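Ilex household chores - progress note
To: Margarida Pinheiro
From: Rodrigo Barreto
2021-11-24

Margarida, short one, full report comes in January with the numbers cleaned up.

Where we are. The question you funded was whether a machine can do ordinary chores yet, kitchen and stock shelf both. Answer so far: some, slowly, if we set the table for it. Putting items in a box is the best of the lot. Folding is bad. Wiping is fine until the cloth bunches, then the arm keeps wiping air.

Boxing task: 102 tries on the arm since the last note, best run was 7 in a row without a person stepping in. Then it dropped 5 straight. Graça thinks lighting, I think the grasp point drifts. Not settled.

Shelf task at the Flekdale shop - paused. Floor staff were nice about it but the aisle is too narrow for the base and we were in the way of actual customers. Abílio is asking if we can have the back stockroom instead. No reply yet.

Demonstrations. 800 recorded by hand so far, all boxing and sorting, most by Benedita and Graça. Still the slow part of the job and still the part that helps most. 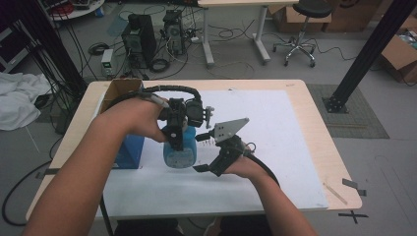

Bottles are where most of our time went this month. A person does it without thinking, the machine needs to be shown over and over. With the hand-held grippers we can show it at a decent speed, and the rounded ones like the light-blue plastic bottle are worth the extra sessions, two fingers on a curved body leaves very little room for error. Boxes with the flaps up are the other headache, the arm catches a flap on teh way in and stops. We want more demonstrations of both before anyone retrains.

Money: on budget except cables and finger pads. Ramalho invoice still open, will chase.

Need from you - a yes or no on the second arm from Atitz. Lead time is long and we cant plan the laundry work without it.

Rodrigo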